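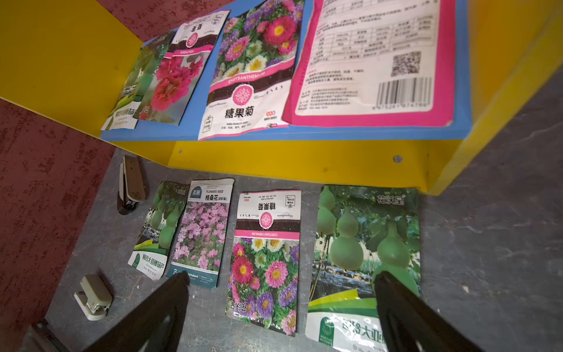 How to write a back-cover blurb for a horror novel

Start by throwing out most of the advice you've read. I've been told a blurb needs a hook, a twist and a question at the end. I doubt readers care about the question.

Step 1. Name the person and the trouble in your first two sentences. My draft for Stondport spent 138 words on the town's history before anybody died. Birdie Haddad read it and asked me who the book was about.

Step 2. Stop at the first quarter of the plot. If the thing in the well shows up in chapter 29, leave it in the well.

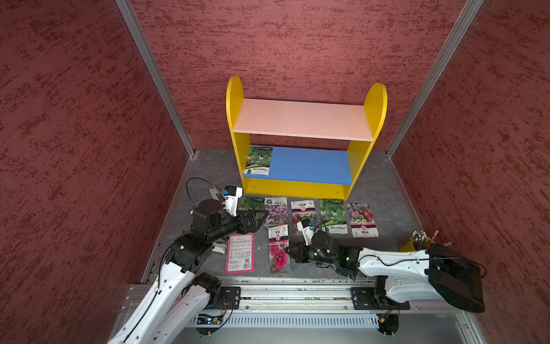
Step 3. Cut the adjectives. "Terrifying" is a claim, and a stranger in a bookstore has no reason to believe you. Give one odd detail -- a tooth in the mailbox, say -- and leave it alone.

Step 4. Read it out loud to someone who hasn't read the book. Ask them to tell it back to you. If they get the name wrong, you probably have too many names. Three is plenty, and I'd try for two.

As for those online blurb scorers, I ran the same text through one twice and got different grades.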